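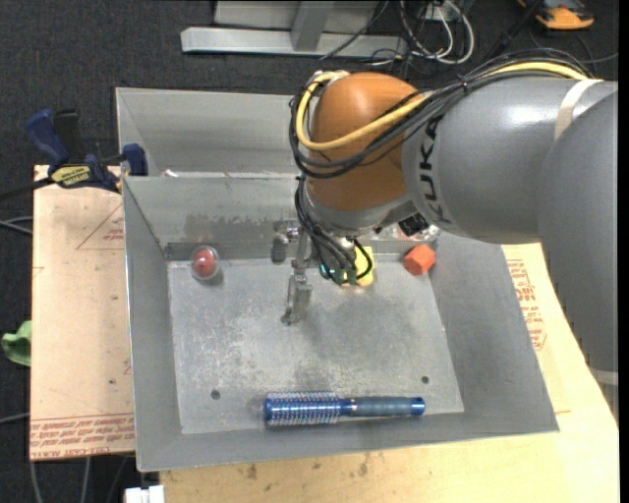
Chapter 7
Trays, Shallow Bins and the Contained Work Surface

Learning objectives

After studying this chapter you should be able to:
define a contained work surface and name its main parts;
explain how the angle of a side wall affects the usable floor area;
select a sheet thickness and finish for light bench duty;
describe two common ways of securing a tray to a bench top;
record wear on a tray floor in a form that another person can use.

Key terms: floor, flare, lip, back panel, usable area, fixing hole, dead corner, scuff map

7.1 Introduction

Chapter 6 dealt with the open bench top. An open top is easy to build and easy to clean, but it does nothing to hold small items in place. Round objects roll. A hairbrush with a cylindrical head, a marker or a short length of dowel will travel until it meets an edge, and on an open bench the edge is where the bench stops.

A contained work surface adds a boundary. In its simplest form it is a shallow metal tray with a flat floor and side walls, set on top of an ordinary table. The table carries the load. The tray keeps the work together and takes the wear that would otherwise fall on the wood. The two parts can be specified, repaired and replaced separately, and most workshops change the tray several times during the life of the table.

This chapter covers trays with a floor no larger than 500 mm on a side. Larger trays need stiffening ribs and are treated in Chapter 9.

7.2 Parts of the tray

The floor is the flat area on which objects rest. Brushed aluminum is a common choice. It is light, it does not rust, and the brushed finish reduces glare from overhead lamps. It also marks easily. Scuffs and stains on an aluminum floor are normal and do not by themselves call for replacement.

The side walls rise from the floor. A wall set at a right angle gives the largest floor for a given outside size, but it leaves a dead corner in which a small cube or a flat-sided block is hard to grasp. A flared wall slopes outward and opens the corner. The cost is floor area. In the Birkett bench series, used for the worked problems in this book, the tray measures 305 mm across the floor and considerably more across the lip.

The back panel is a taller sheet standing behind the tray. It serves as a partition between neighboring stations and stops items from being pushed off the far side. It should be fixed independently of the tray so that the tray can be lifted out for cleaning.

Fixing holes are drilled through the floor and accept screws from above. Where holes are left open, they collect dirt and should be cleared at each inspection.

7.3 Placement of objects

Position within the tray matters as much as the tray itself. Objects of regular use belong in the front half. Small blocks and controls may go toward the back corners, provided that the flare leaves room for a grip on at least two faces. Long objects are laid parallel to the front edge. Placed at right angles to it, a brush or similar handled item divides the floor into two narrow strips, neither of which is of much use.

Flat stock such as cardboard should be kept beside the tray and not under it. A sheet trapped below the floor allows the tray to rock. If the sheet must stay in one place, a bar clamp is adequate.

7.4 Inspection and records

Tsehay Nigatu and Robel Tsegaye introduced the scuff map in their course notes for bench technicians. The floor is drawn to scale and divided into equal squares, and each square is given a grade for wear. In the trial described at the end of this chapter, around 74 percent of the wear fell in the front half of the floor. Turning the tray end for end every December was enough to even it out. Note that a tray with holes on one side only cannot be turned without drilling a new pair.

Stains are recorded separately from scuffs. A stain can be left in place if the surface is smooth to the fingertip. A scuff deep enough to catch a fingernail is entered as grade 2 and checked again at the next inspection.

Section 7.5 begins with the calculation of usable area for a square floor with four flared walls.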